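Peiyu Su

1/ A few people asked how I cook rice without a rice cooker, so I'm putting it in one thread. I gave mine away in the last move and haven't bought another. It took me most of April to settle on a method I don't have to think about.

2/ The rice is plain long grain from Bindby, the grocery on our corner. I buy the big bag and pour it into a bin with a lid. One bag lasts me nearly 2 months if I'm the only one eating it.

3/ I quit using measuring cups for this. Mine had the numbers worn off and I was guessing at the line anyway. Now I measure with a bowl. Whatever the bowl holds of rice, I use one and a half of the same bowl for water.

4/ The bowl matters less than using the same one every time. If you switch bowls you have to learn the level all over again. I pour until the rice is close to the rim and give it one shake so it settles.

5/ I put everything out before I turn on the stove. Bowl, plate, spoon, little cup. My kitchen has one usable stretch of counter, so most of this happens on the table.
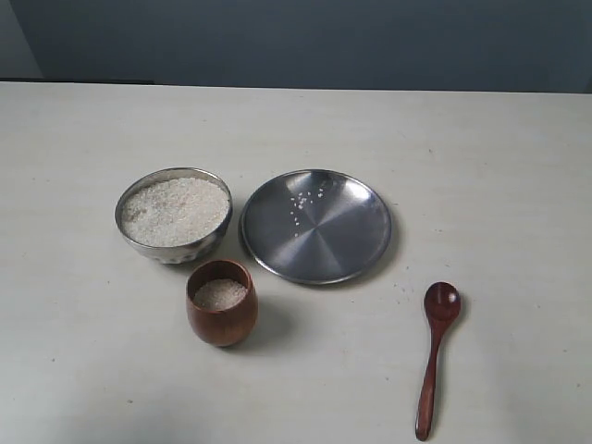
Valentyna Nazarenko: Do you rinse before or after you measure? My mother always measured first, and I get a different result when I do it the other way around.

6/ Measure first, Valentyna. Wet rice sticks to the bowl and you lose track of how much you had. I tip the dry rice into the pot, run cold water over it, swirl with my hand, pour off. Three or four times. The water never gets fully clear and I stopped waiting for it to.

7/ After the last pour I tilt the pot over the sink and hold the rice back with my palm. A strainer is better if you own a fine one. Mine has holes big enough to lose grains down the drain.

8/ Then the water goes in, plus a pinch of salt. Bring it up to a boil with the lid off, stir once along the bottom, turn it down as low as it goes, lid on. Fifteen minutes. No stirring after that point.

9/ When the time is up I move the pot off the burner and leave it shut for another 10. This is the step I used to skip. The top layer was always dry and the bottom was stuck, and I blamed the pot.

10/ About the pot. It's a Goltwood, heavy base, lid that fits. Before that I had a thin one and it scorched on our stove no matter how low I set the flame. If yours is thin, put a second burner grate under it or keep a closer eye on it.

11/ Wooden spoon for fluffing. A metal one works but it scrapes, and I find it mashes the grains together. Go around the side first, then lift from underneath. Put the lid back on if you aren't eating right away.

12/ Leftovers get spread out on a flat plate so they cool quickly, then into the fridge in a closed container. I try to use them the next day. Fried with an egg and whatever greens are left, usually.

13/ Somebody asked about brown rice. The times are different and I haven't worked it out well enough to tell you. The last batch needed more water than I gave it and I ended up adding some halfway through.

14/ Also asked: how much per person. A full bowl feeds 5 at our table with a main dish next to it. For just me I fill the bowl less than a third and use my smallest pot, same steps, same amount of resting time.

15/ I'll post the egg fried rice next week if I remember to write down what I put in it.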